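Stonen Gallery
Home | Galleries | Kitchen storage | Contact

Kitchen table, August: storage and packaging

Compiled by Nuala Brennan. Notes on containers by Panagiotis Radonjić.

This gallery covers the storage part of the kitchen survey. The subject is the table and what collects on it between shopping and putting away: bags, boxes, cloths, canisters. The building dates from 1939 and the kitchen has one short run of shelves, 32 cm deep, so the table works as an overflow surface for most of the week. Entries are short. Terms follow the Gronach household list, which separates a container (rigid, with its own lid) from a wrapper (soft, closed by hand).

Shelf and cupboard entries are on the previous page. Table entries start below.

Table covering

Printed, with fruit pictures set in frames. The pomegranate print has a gold frame and shows two whole red fruits and one cut open with the seeds exposed. Green leaves are at the upper left of the fruit. A printed covering of this type makes a workable reference grid: an item can be logged by the print it stands next to, and the position can be found again after the table is cleared. Entries in the survey log use this method throughout.

Canister, bag and box

The canister is white plastic with rounded shoulders and a smooth white lid. A raised band crosses the middle of the lid. The base is flat and translucent with rounded corners. A red strawberry is printed on the front over Chinese lettering in blue, red and green. Logged as a container. The FamilyMart bag to its left is white translucent plastic, closed with a twisted knot, with pale green contents showing through. Logged as a wrapper. The brown cardboard box beside it is open and is entered separately under cartons.
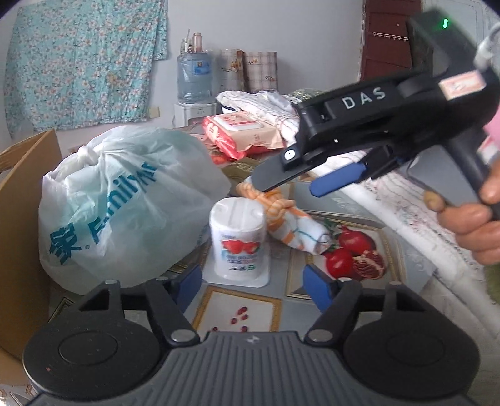 Notes on closures

Knot: quick to tie, slow to undo, and hard on thin plastic. A bag that is opened more than once a day should be moved to a clip. Donal Buckley tested 12 clips for the survey and kept 4. The results are in the Prundodov sheet, available on request.

Lid: store upright. Wipe the rim before closing. A lid with a raised band can be gripped across the band with one hand.

Flaps: fold all of them in or all of them out. A single flap left standing takes up table width and catches on sleeves.

Soft items

The white and orange cloth is logged as rolled or twisted; the log has one code for both. A thin teal line crosses its lower section. The crumpled olive-green package behind its upper end is logged by color only, contents not entered. Soft items are measured as they lie and are not flattened first.

Corrections

Aisling Horgan has pointed out that an earlier version of this page used "tin" for all lidded containers. The word is now kept for metal. Corrections to the carton entries should go to Baltazar Figueroa before the next update.

Next gallery: Sink and drainer
Back to top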